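Holow Two-Arm Bench Cell for Vase and Stem Work

Product group: Bench cells
Supplier: Bravico
Order code: Holow 2-17

Overview

The Holow is a two-arm bench cell for companies that assemble artificial flower displays in small batches. It is sold to display makers, prop houses and shop-fitting firms where the arrangement changes too often for fixed tooling. The cell takes over the picking and inserting of stems. Design, color choice and final dressing stay with the staff.

Stems are presented loose on the tabletop. No trays, combs or feeders are required for standard work. The operator lays out the flowers and vases, selects a recipe on the control panel and releases the arms. A recipe lists the vases, the stem types and the order of insertion.

Work area

The two arms reach over the table from opposite sides and share the middle of the work area. Either arm can take any stem within its reach, and the controller assigns picks to avoid crossing. Stems should be laid with enough space between bunches for two fingers to close on the stem without catching a neighboring leaf. Heads may overlap slightly. Stems may not. 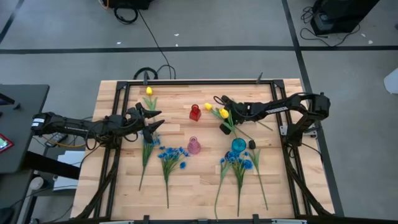 Both arms over the table, with glass vases and loose artificial stems. The right gripper is at the yellow tulips.

Vases are not clamped. Narrow necks are accepted, and glass, ceramic and metal vases can be mixed in one recipe. The height of each vase is entered once and stored. Tall vases should be placed so that an arm serving a short vase does not have to pass above them with a long stem - the recipe editor marks such layouts in yellow but does not block them.

Gripping

Each arm carries a two-finger gripper. Closing force is set per stem type, and bunches are stored as a separate type from single stems. Fingers are changed with 2 screws and no recalibration is needed if the same finger length is refitted. Worn tips should be replaced as a pair.

Leaves are the usual cause of a missed insertion. If a leaf folds across the neck of the vase, the arm backs off, turns the stem and tries again. After a second miss it sets the stem down on the table and calls the operator. 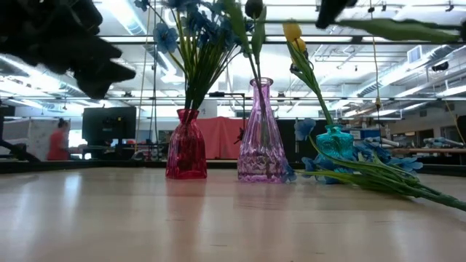
Blue flowers, a dark tulip and yellow tulips in three glass vases, with a blue bunch on the table.

What changes for staff

The first installed cell has been running since May at Plerkano, a display workshop with 20 people on the assembly floor. It completed 2,143 insertions before its first service visit. Workshop lead Aoife Dunne kept a log for that period, and the following points are taken from it.

Assemblers moved from inserting stems to laying out, checking and dressing. Laying out is faster than inserting but needs more attention, as a poorly spaced table stops the cell. Two assemblers now write recipes as part of their normal duties. Neither had programmed equipment before; training took one morning each, plus a follow-up on stem types.

Wrist complaints were the original reason for the purchase. Dunne notes that the repetitive pushing of thick bunches into narrow necks is now done by the cell, while bending and spreading leaves is still handwork. She also notes that the alert tone was too close to the one on the packing line. The tone can now be changed under Settings.

Staff asked for a pause function that does not cancel the recipe. This is standard from controller version 17 onward. Pausing holds both arms in place with grippers closed. The protective stop remains a separate function and must be reset by a trained person.

Not suitable for

Fresh flowers
Foam bases
Stems with exposed wire ends
Vases with a lid or insert grid

Options

Gaber finger set, short, for thin stems
Gaber finger set, long, for bunches
Second control panel for the opposite side of the table
Recipe transfer between cells

Delivery and setup

The cell is delivered in two crates. The floor must be level and the table must not share a frame with other machinery. A risk assessment of the finished installation is the responsibility of the buyer; Bravico supplies the reach drawings and stop-time data on request. Quotations are prepared per site and include operator training for two people.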